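My House Rules for Living with a Robot (and the Tape Line That Saved My Sanity)

Dec 21, 2020
by Ivana Iturra

I've had a helper robot in and out of my living room since August, and a few of you have written to ask how I keep it from being a nuisance. Mostly with rules! Mine are taped inside a kitchen cabinet, and they've been rewritten so many times the tape has given up.

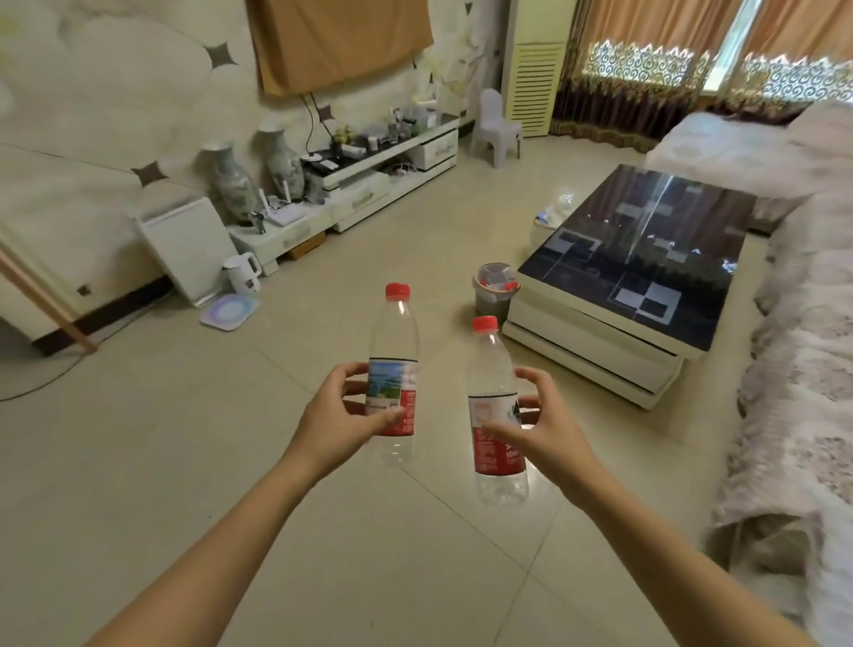 Before any rules, though, you do a floor walk. I do one every single time, even if I did one an hour ago, because things wander in a house with people in it. Cords are the worst. A thin black cord on pale tile is easy enough for me to step over, but a wheel will drag it along and whatever is plugged in comes too. I run mine along the baseboard with those little stick-on clips, and anything that can't be clipped gets unplugged and coiled up on a shelf. Same goes for plastic bags, slippers, and poles or brooms leaning on a wall (lay them flat in another room, please — they slide).

Kettles and heaters next. My rule is that nothing that gets hot stays at floor level when the robot is on. Unplug it, let it cool, move it to the kitchen counter. I was lazy about this until Itsuki Kuroda, who lives upstairs and used to do safety checks at the Retamal packing plant, came down for coffee and gave me such a look. He had me write "HOT THINGS UP" in marker at the top of the list, and up they go now.

Then the tape line. Buy a roll of painter's tape and mark out where the arm can reach, plus a bit extra. Kids and pets stay on the far side when it's moving. Adults too! I know you only want to grab your tea. Stop it first, then grab your tea. If you share the place with somebody, agree on one word that means stop and make everybody say it out loud a few times. Ours is "whoa," which my nephew enjoys far too much.

About drinks. If you want to practice having it pick up and hand over bottles, use plastic ones with the caps screwed down tight, and never glass. Start with them empty, go to a third full, and only then try a full one. I kept it to 7 good handovers in a row before I added any more water. Labels matter more than I expected, too. A loose, wrinkly label slips around under a grip, so peel it off or tape the edge down. And try it by hand yourself first, one bottle in each hand, and pay attention to where you naturally hold on. For me it's around the middle, never up by the cap, and I set my grab height to match.

Shiny surfaces are a pain. My helper (it's a Postent, the older kind with the slow arm) gets confused by a dark glass tabletop when the sun is on it. I draw the curtains or throw a tablecloth over the glass, and it does much better with a plain cotton one than with anything patterned. Good vases go in a closet while it's working. No exceptions, even for the ones you don't like.

Now speed. Leave it on the slowest setting for the first 90 minutes of use in any new room, spread over as many days as you like. My cousin in Lustirmont turned hers all the way up on the first afternoon and is now short one lamp.

Keep a notebook as well. I write down the date, what it was doing, and anything odd, even if it's just a funny noise. I check the gripper pads every 1000 grabs (mine keeps its own tally, bless it) and wipe them with a damp cloth and a drop of dish soap. Let them dry all the way or everything skids. At 2000 I swap them for new ones, whether they look tired or not.

Last thing, charging. Put it on a hard floor, well clear of curtains and sofa throws, and don't leave it charging when you go out. I used to tuck mine behind the couch to get it out of sight — bad idea, as the fabric kept falling over the vents. It lives by the hall closet now, on a Brukarberg boot tray that catches the dust, and I give the tray a rinse whenever I mop.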